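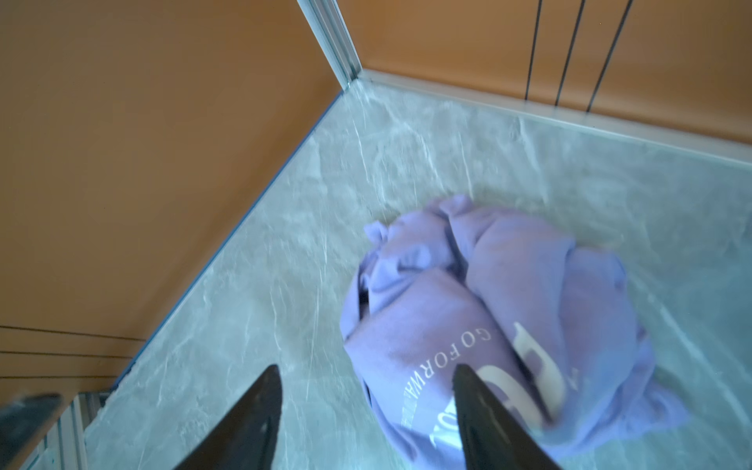 Lost T-shirt waits for its owner at Lurnham hall

Somebody's lavender-purple T-shirt is still looking for its way home, and Ilse Wouters would dearly love to see it claimed before the end of October. It has white lettering in a curve across it, beginning "GO FORWA" before the folds swallow the rest – so anyone who knows how the slogan ends has a very good chance of taking it away.

The October swap day brought in 258 bits of clothing, and all but two have since gone to new homes or back to old ones. "I'd hate to cut up a shirt that somebody misses," says Ilse, who keeps unclaimed things for 30 days. Call in at the hall any morning before noon.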